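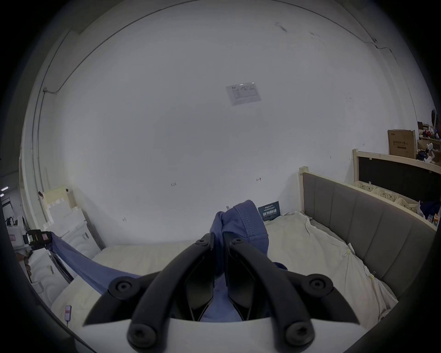
*Fig 1. Pinch grip, cloth lifted clear of the sheet.*

Week 6 handout. Two-handed cloth work and the Brimside pull fault. Bring this to lab, I'm not reprinting it.

Last week was single arm. This week two arms, one garment, and what happens when the two sides don't agree on the time. Most of the session goes on Brimside, so read the Donati chapter on closed chains first (skip the proofs).

## What happened at Brimside

- Folding cell, two arms, shirts. Trained from hand-held gripper demos, 400 of them, mostly good ones.
- Ran fine for 2,200 folds. Then one pull where the arms kept going apart after the cloth was already tight.
- Shirt tore at the shoulder seam. Left arm had been leaning on that tension, so it jumped outward when the load went. Hit the guard.
- Guard held. Gate was shut. Operator was on the other side of it, reaching for the latch.

No injury, and the first report put it down as "garment defect". Second report didn't. We use the second one.

Keep the word *tore* out of your own write-up title please. The tear is the end of the story. The fault is two arms pulling with no limit on the pull.

## Why position control isnt enough here

One arm holding cloth: position error costs you a bad fold. Two arms holding the same cloth: position error turns into force. Slack cloth hides it. Tight cloth doesn't stretch much and the force climbs very fast over the last bit of travel.

Rough sketch for the board:

`F = k * (d - L)` when d > L, zero otherwise

d is the distance between the pads, L is the length of cloth between them. L changes with every regrasp! The Brimside code measured L once, at first contact, and never again. After a regrasp nearer the hem, L was shorter and the controller still had the old number.
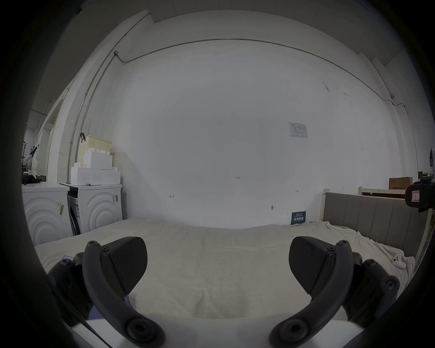 *Fig 2. Jaws apart, pads angled in toward each other.*

Open gap is where you zero the width reading. Do it with nothing between the pads. Brimside had one gripper zeroed with fabric in it, so "closed on cloth" read the same as "closed on nothing", and the slip check was useless on that side. Second cause, small, but it's the one you'll repeat in lab if you're not carefull.

## The clock problem

Left and right streams were logged on separate clocks. Drift reached 100 ms by the end of a long session. Doesn't sound like much. In a slow drag you'd never see it. In a fast spread one hand is still moving out while the other has already stopped, and the learned motion copies that.

Things they checked and ruled out:

1. Pad wear. Swapped the pads, same result.
2. Lurico force sensor. Bench tested, in spec. It was reading the overload correctly, nothing was listening to it.
3. Bad demos. Partly true, see below.
4. Guard stop switch. Worked, but only after the hit. Wrong end of the chain to be relying on.

On 3: look for demos with the cloth held at both ends and long tight creases running between the hands. A person feels that and eases off. The log has positions and widths, no feel. So the policy learns the shape of a hard pull and none of the easing.

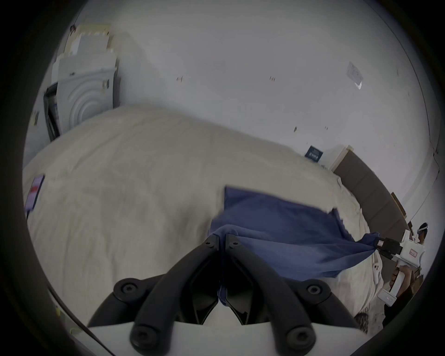
## Fix, as shipped

- Pull limit on each wrist, checked in the inner loop. Trip it and both arms stop together, *then* release. Order matters.
- L re-measured after every regrasp.
- One clock. Both grippers tap together at the start and end of each session so drift shows up in the log.
- Outward speed capped at 200 mm/s with both sides holding.
- Gate latch interlocked with arm power. Should have been there from day one.

Ask yourself which of these would have stopped the arm if the others failed. I get the first and last. The speed cap only buys time.

## Lab, Skustwood room, 2 pm

Start-of-session checks are most of your grade this week, more than the fold itself. Zero the widths, tap for sync, confirm both streams are writing, then touch the shirt. In Fig 4, left gripper over the T-shirt, there's a small green light glowing low on the housing. Whatever light your own unit has, don't sign the sheet on the strength of it. Open the log and look at the timestamps, both sides.

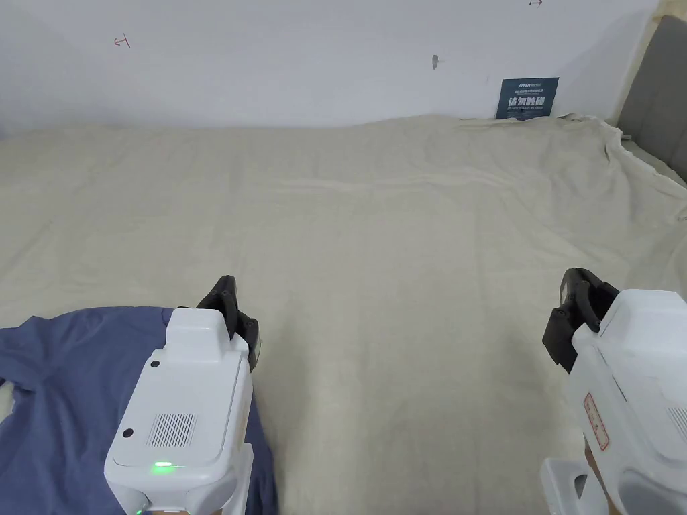
Pull limits go in before any arm replay, no exceptions, and I want the number written on your sheet along with the shirt you tested it on. Pick the limit from a slow hand pull on the weakest seam. Before the replay, put both arms in a start pose like the one in Fig 4, with open sheet between the two sets of fingers, and check that each side can stop without the other. Then do it again with one shirt held by both.

Hand in:

- drift at start and at end, in ms
- your L before and after one regrasp
- the trip log, even if it tripped by accident
- half a page on item 4 above, why a stop at the guard comes too late

Due before next lecture. Pairs ok, put both names on it. Next week is thin plastic film, same math but k is much worse, so hang on to your code.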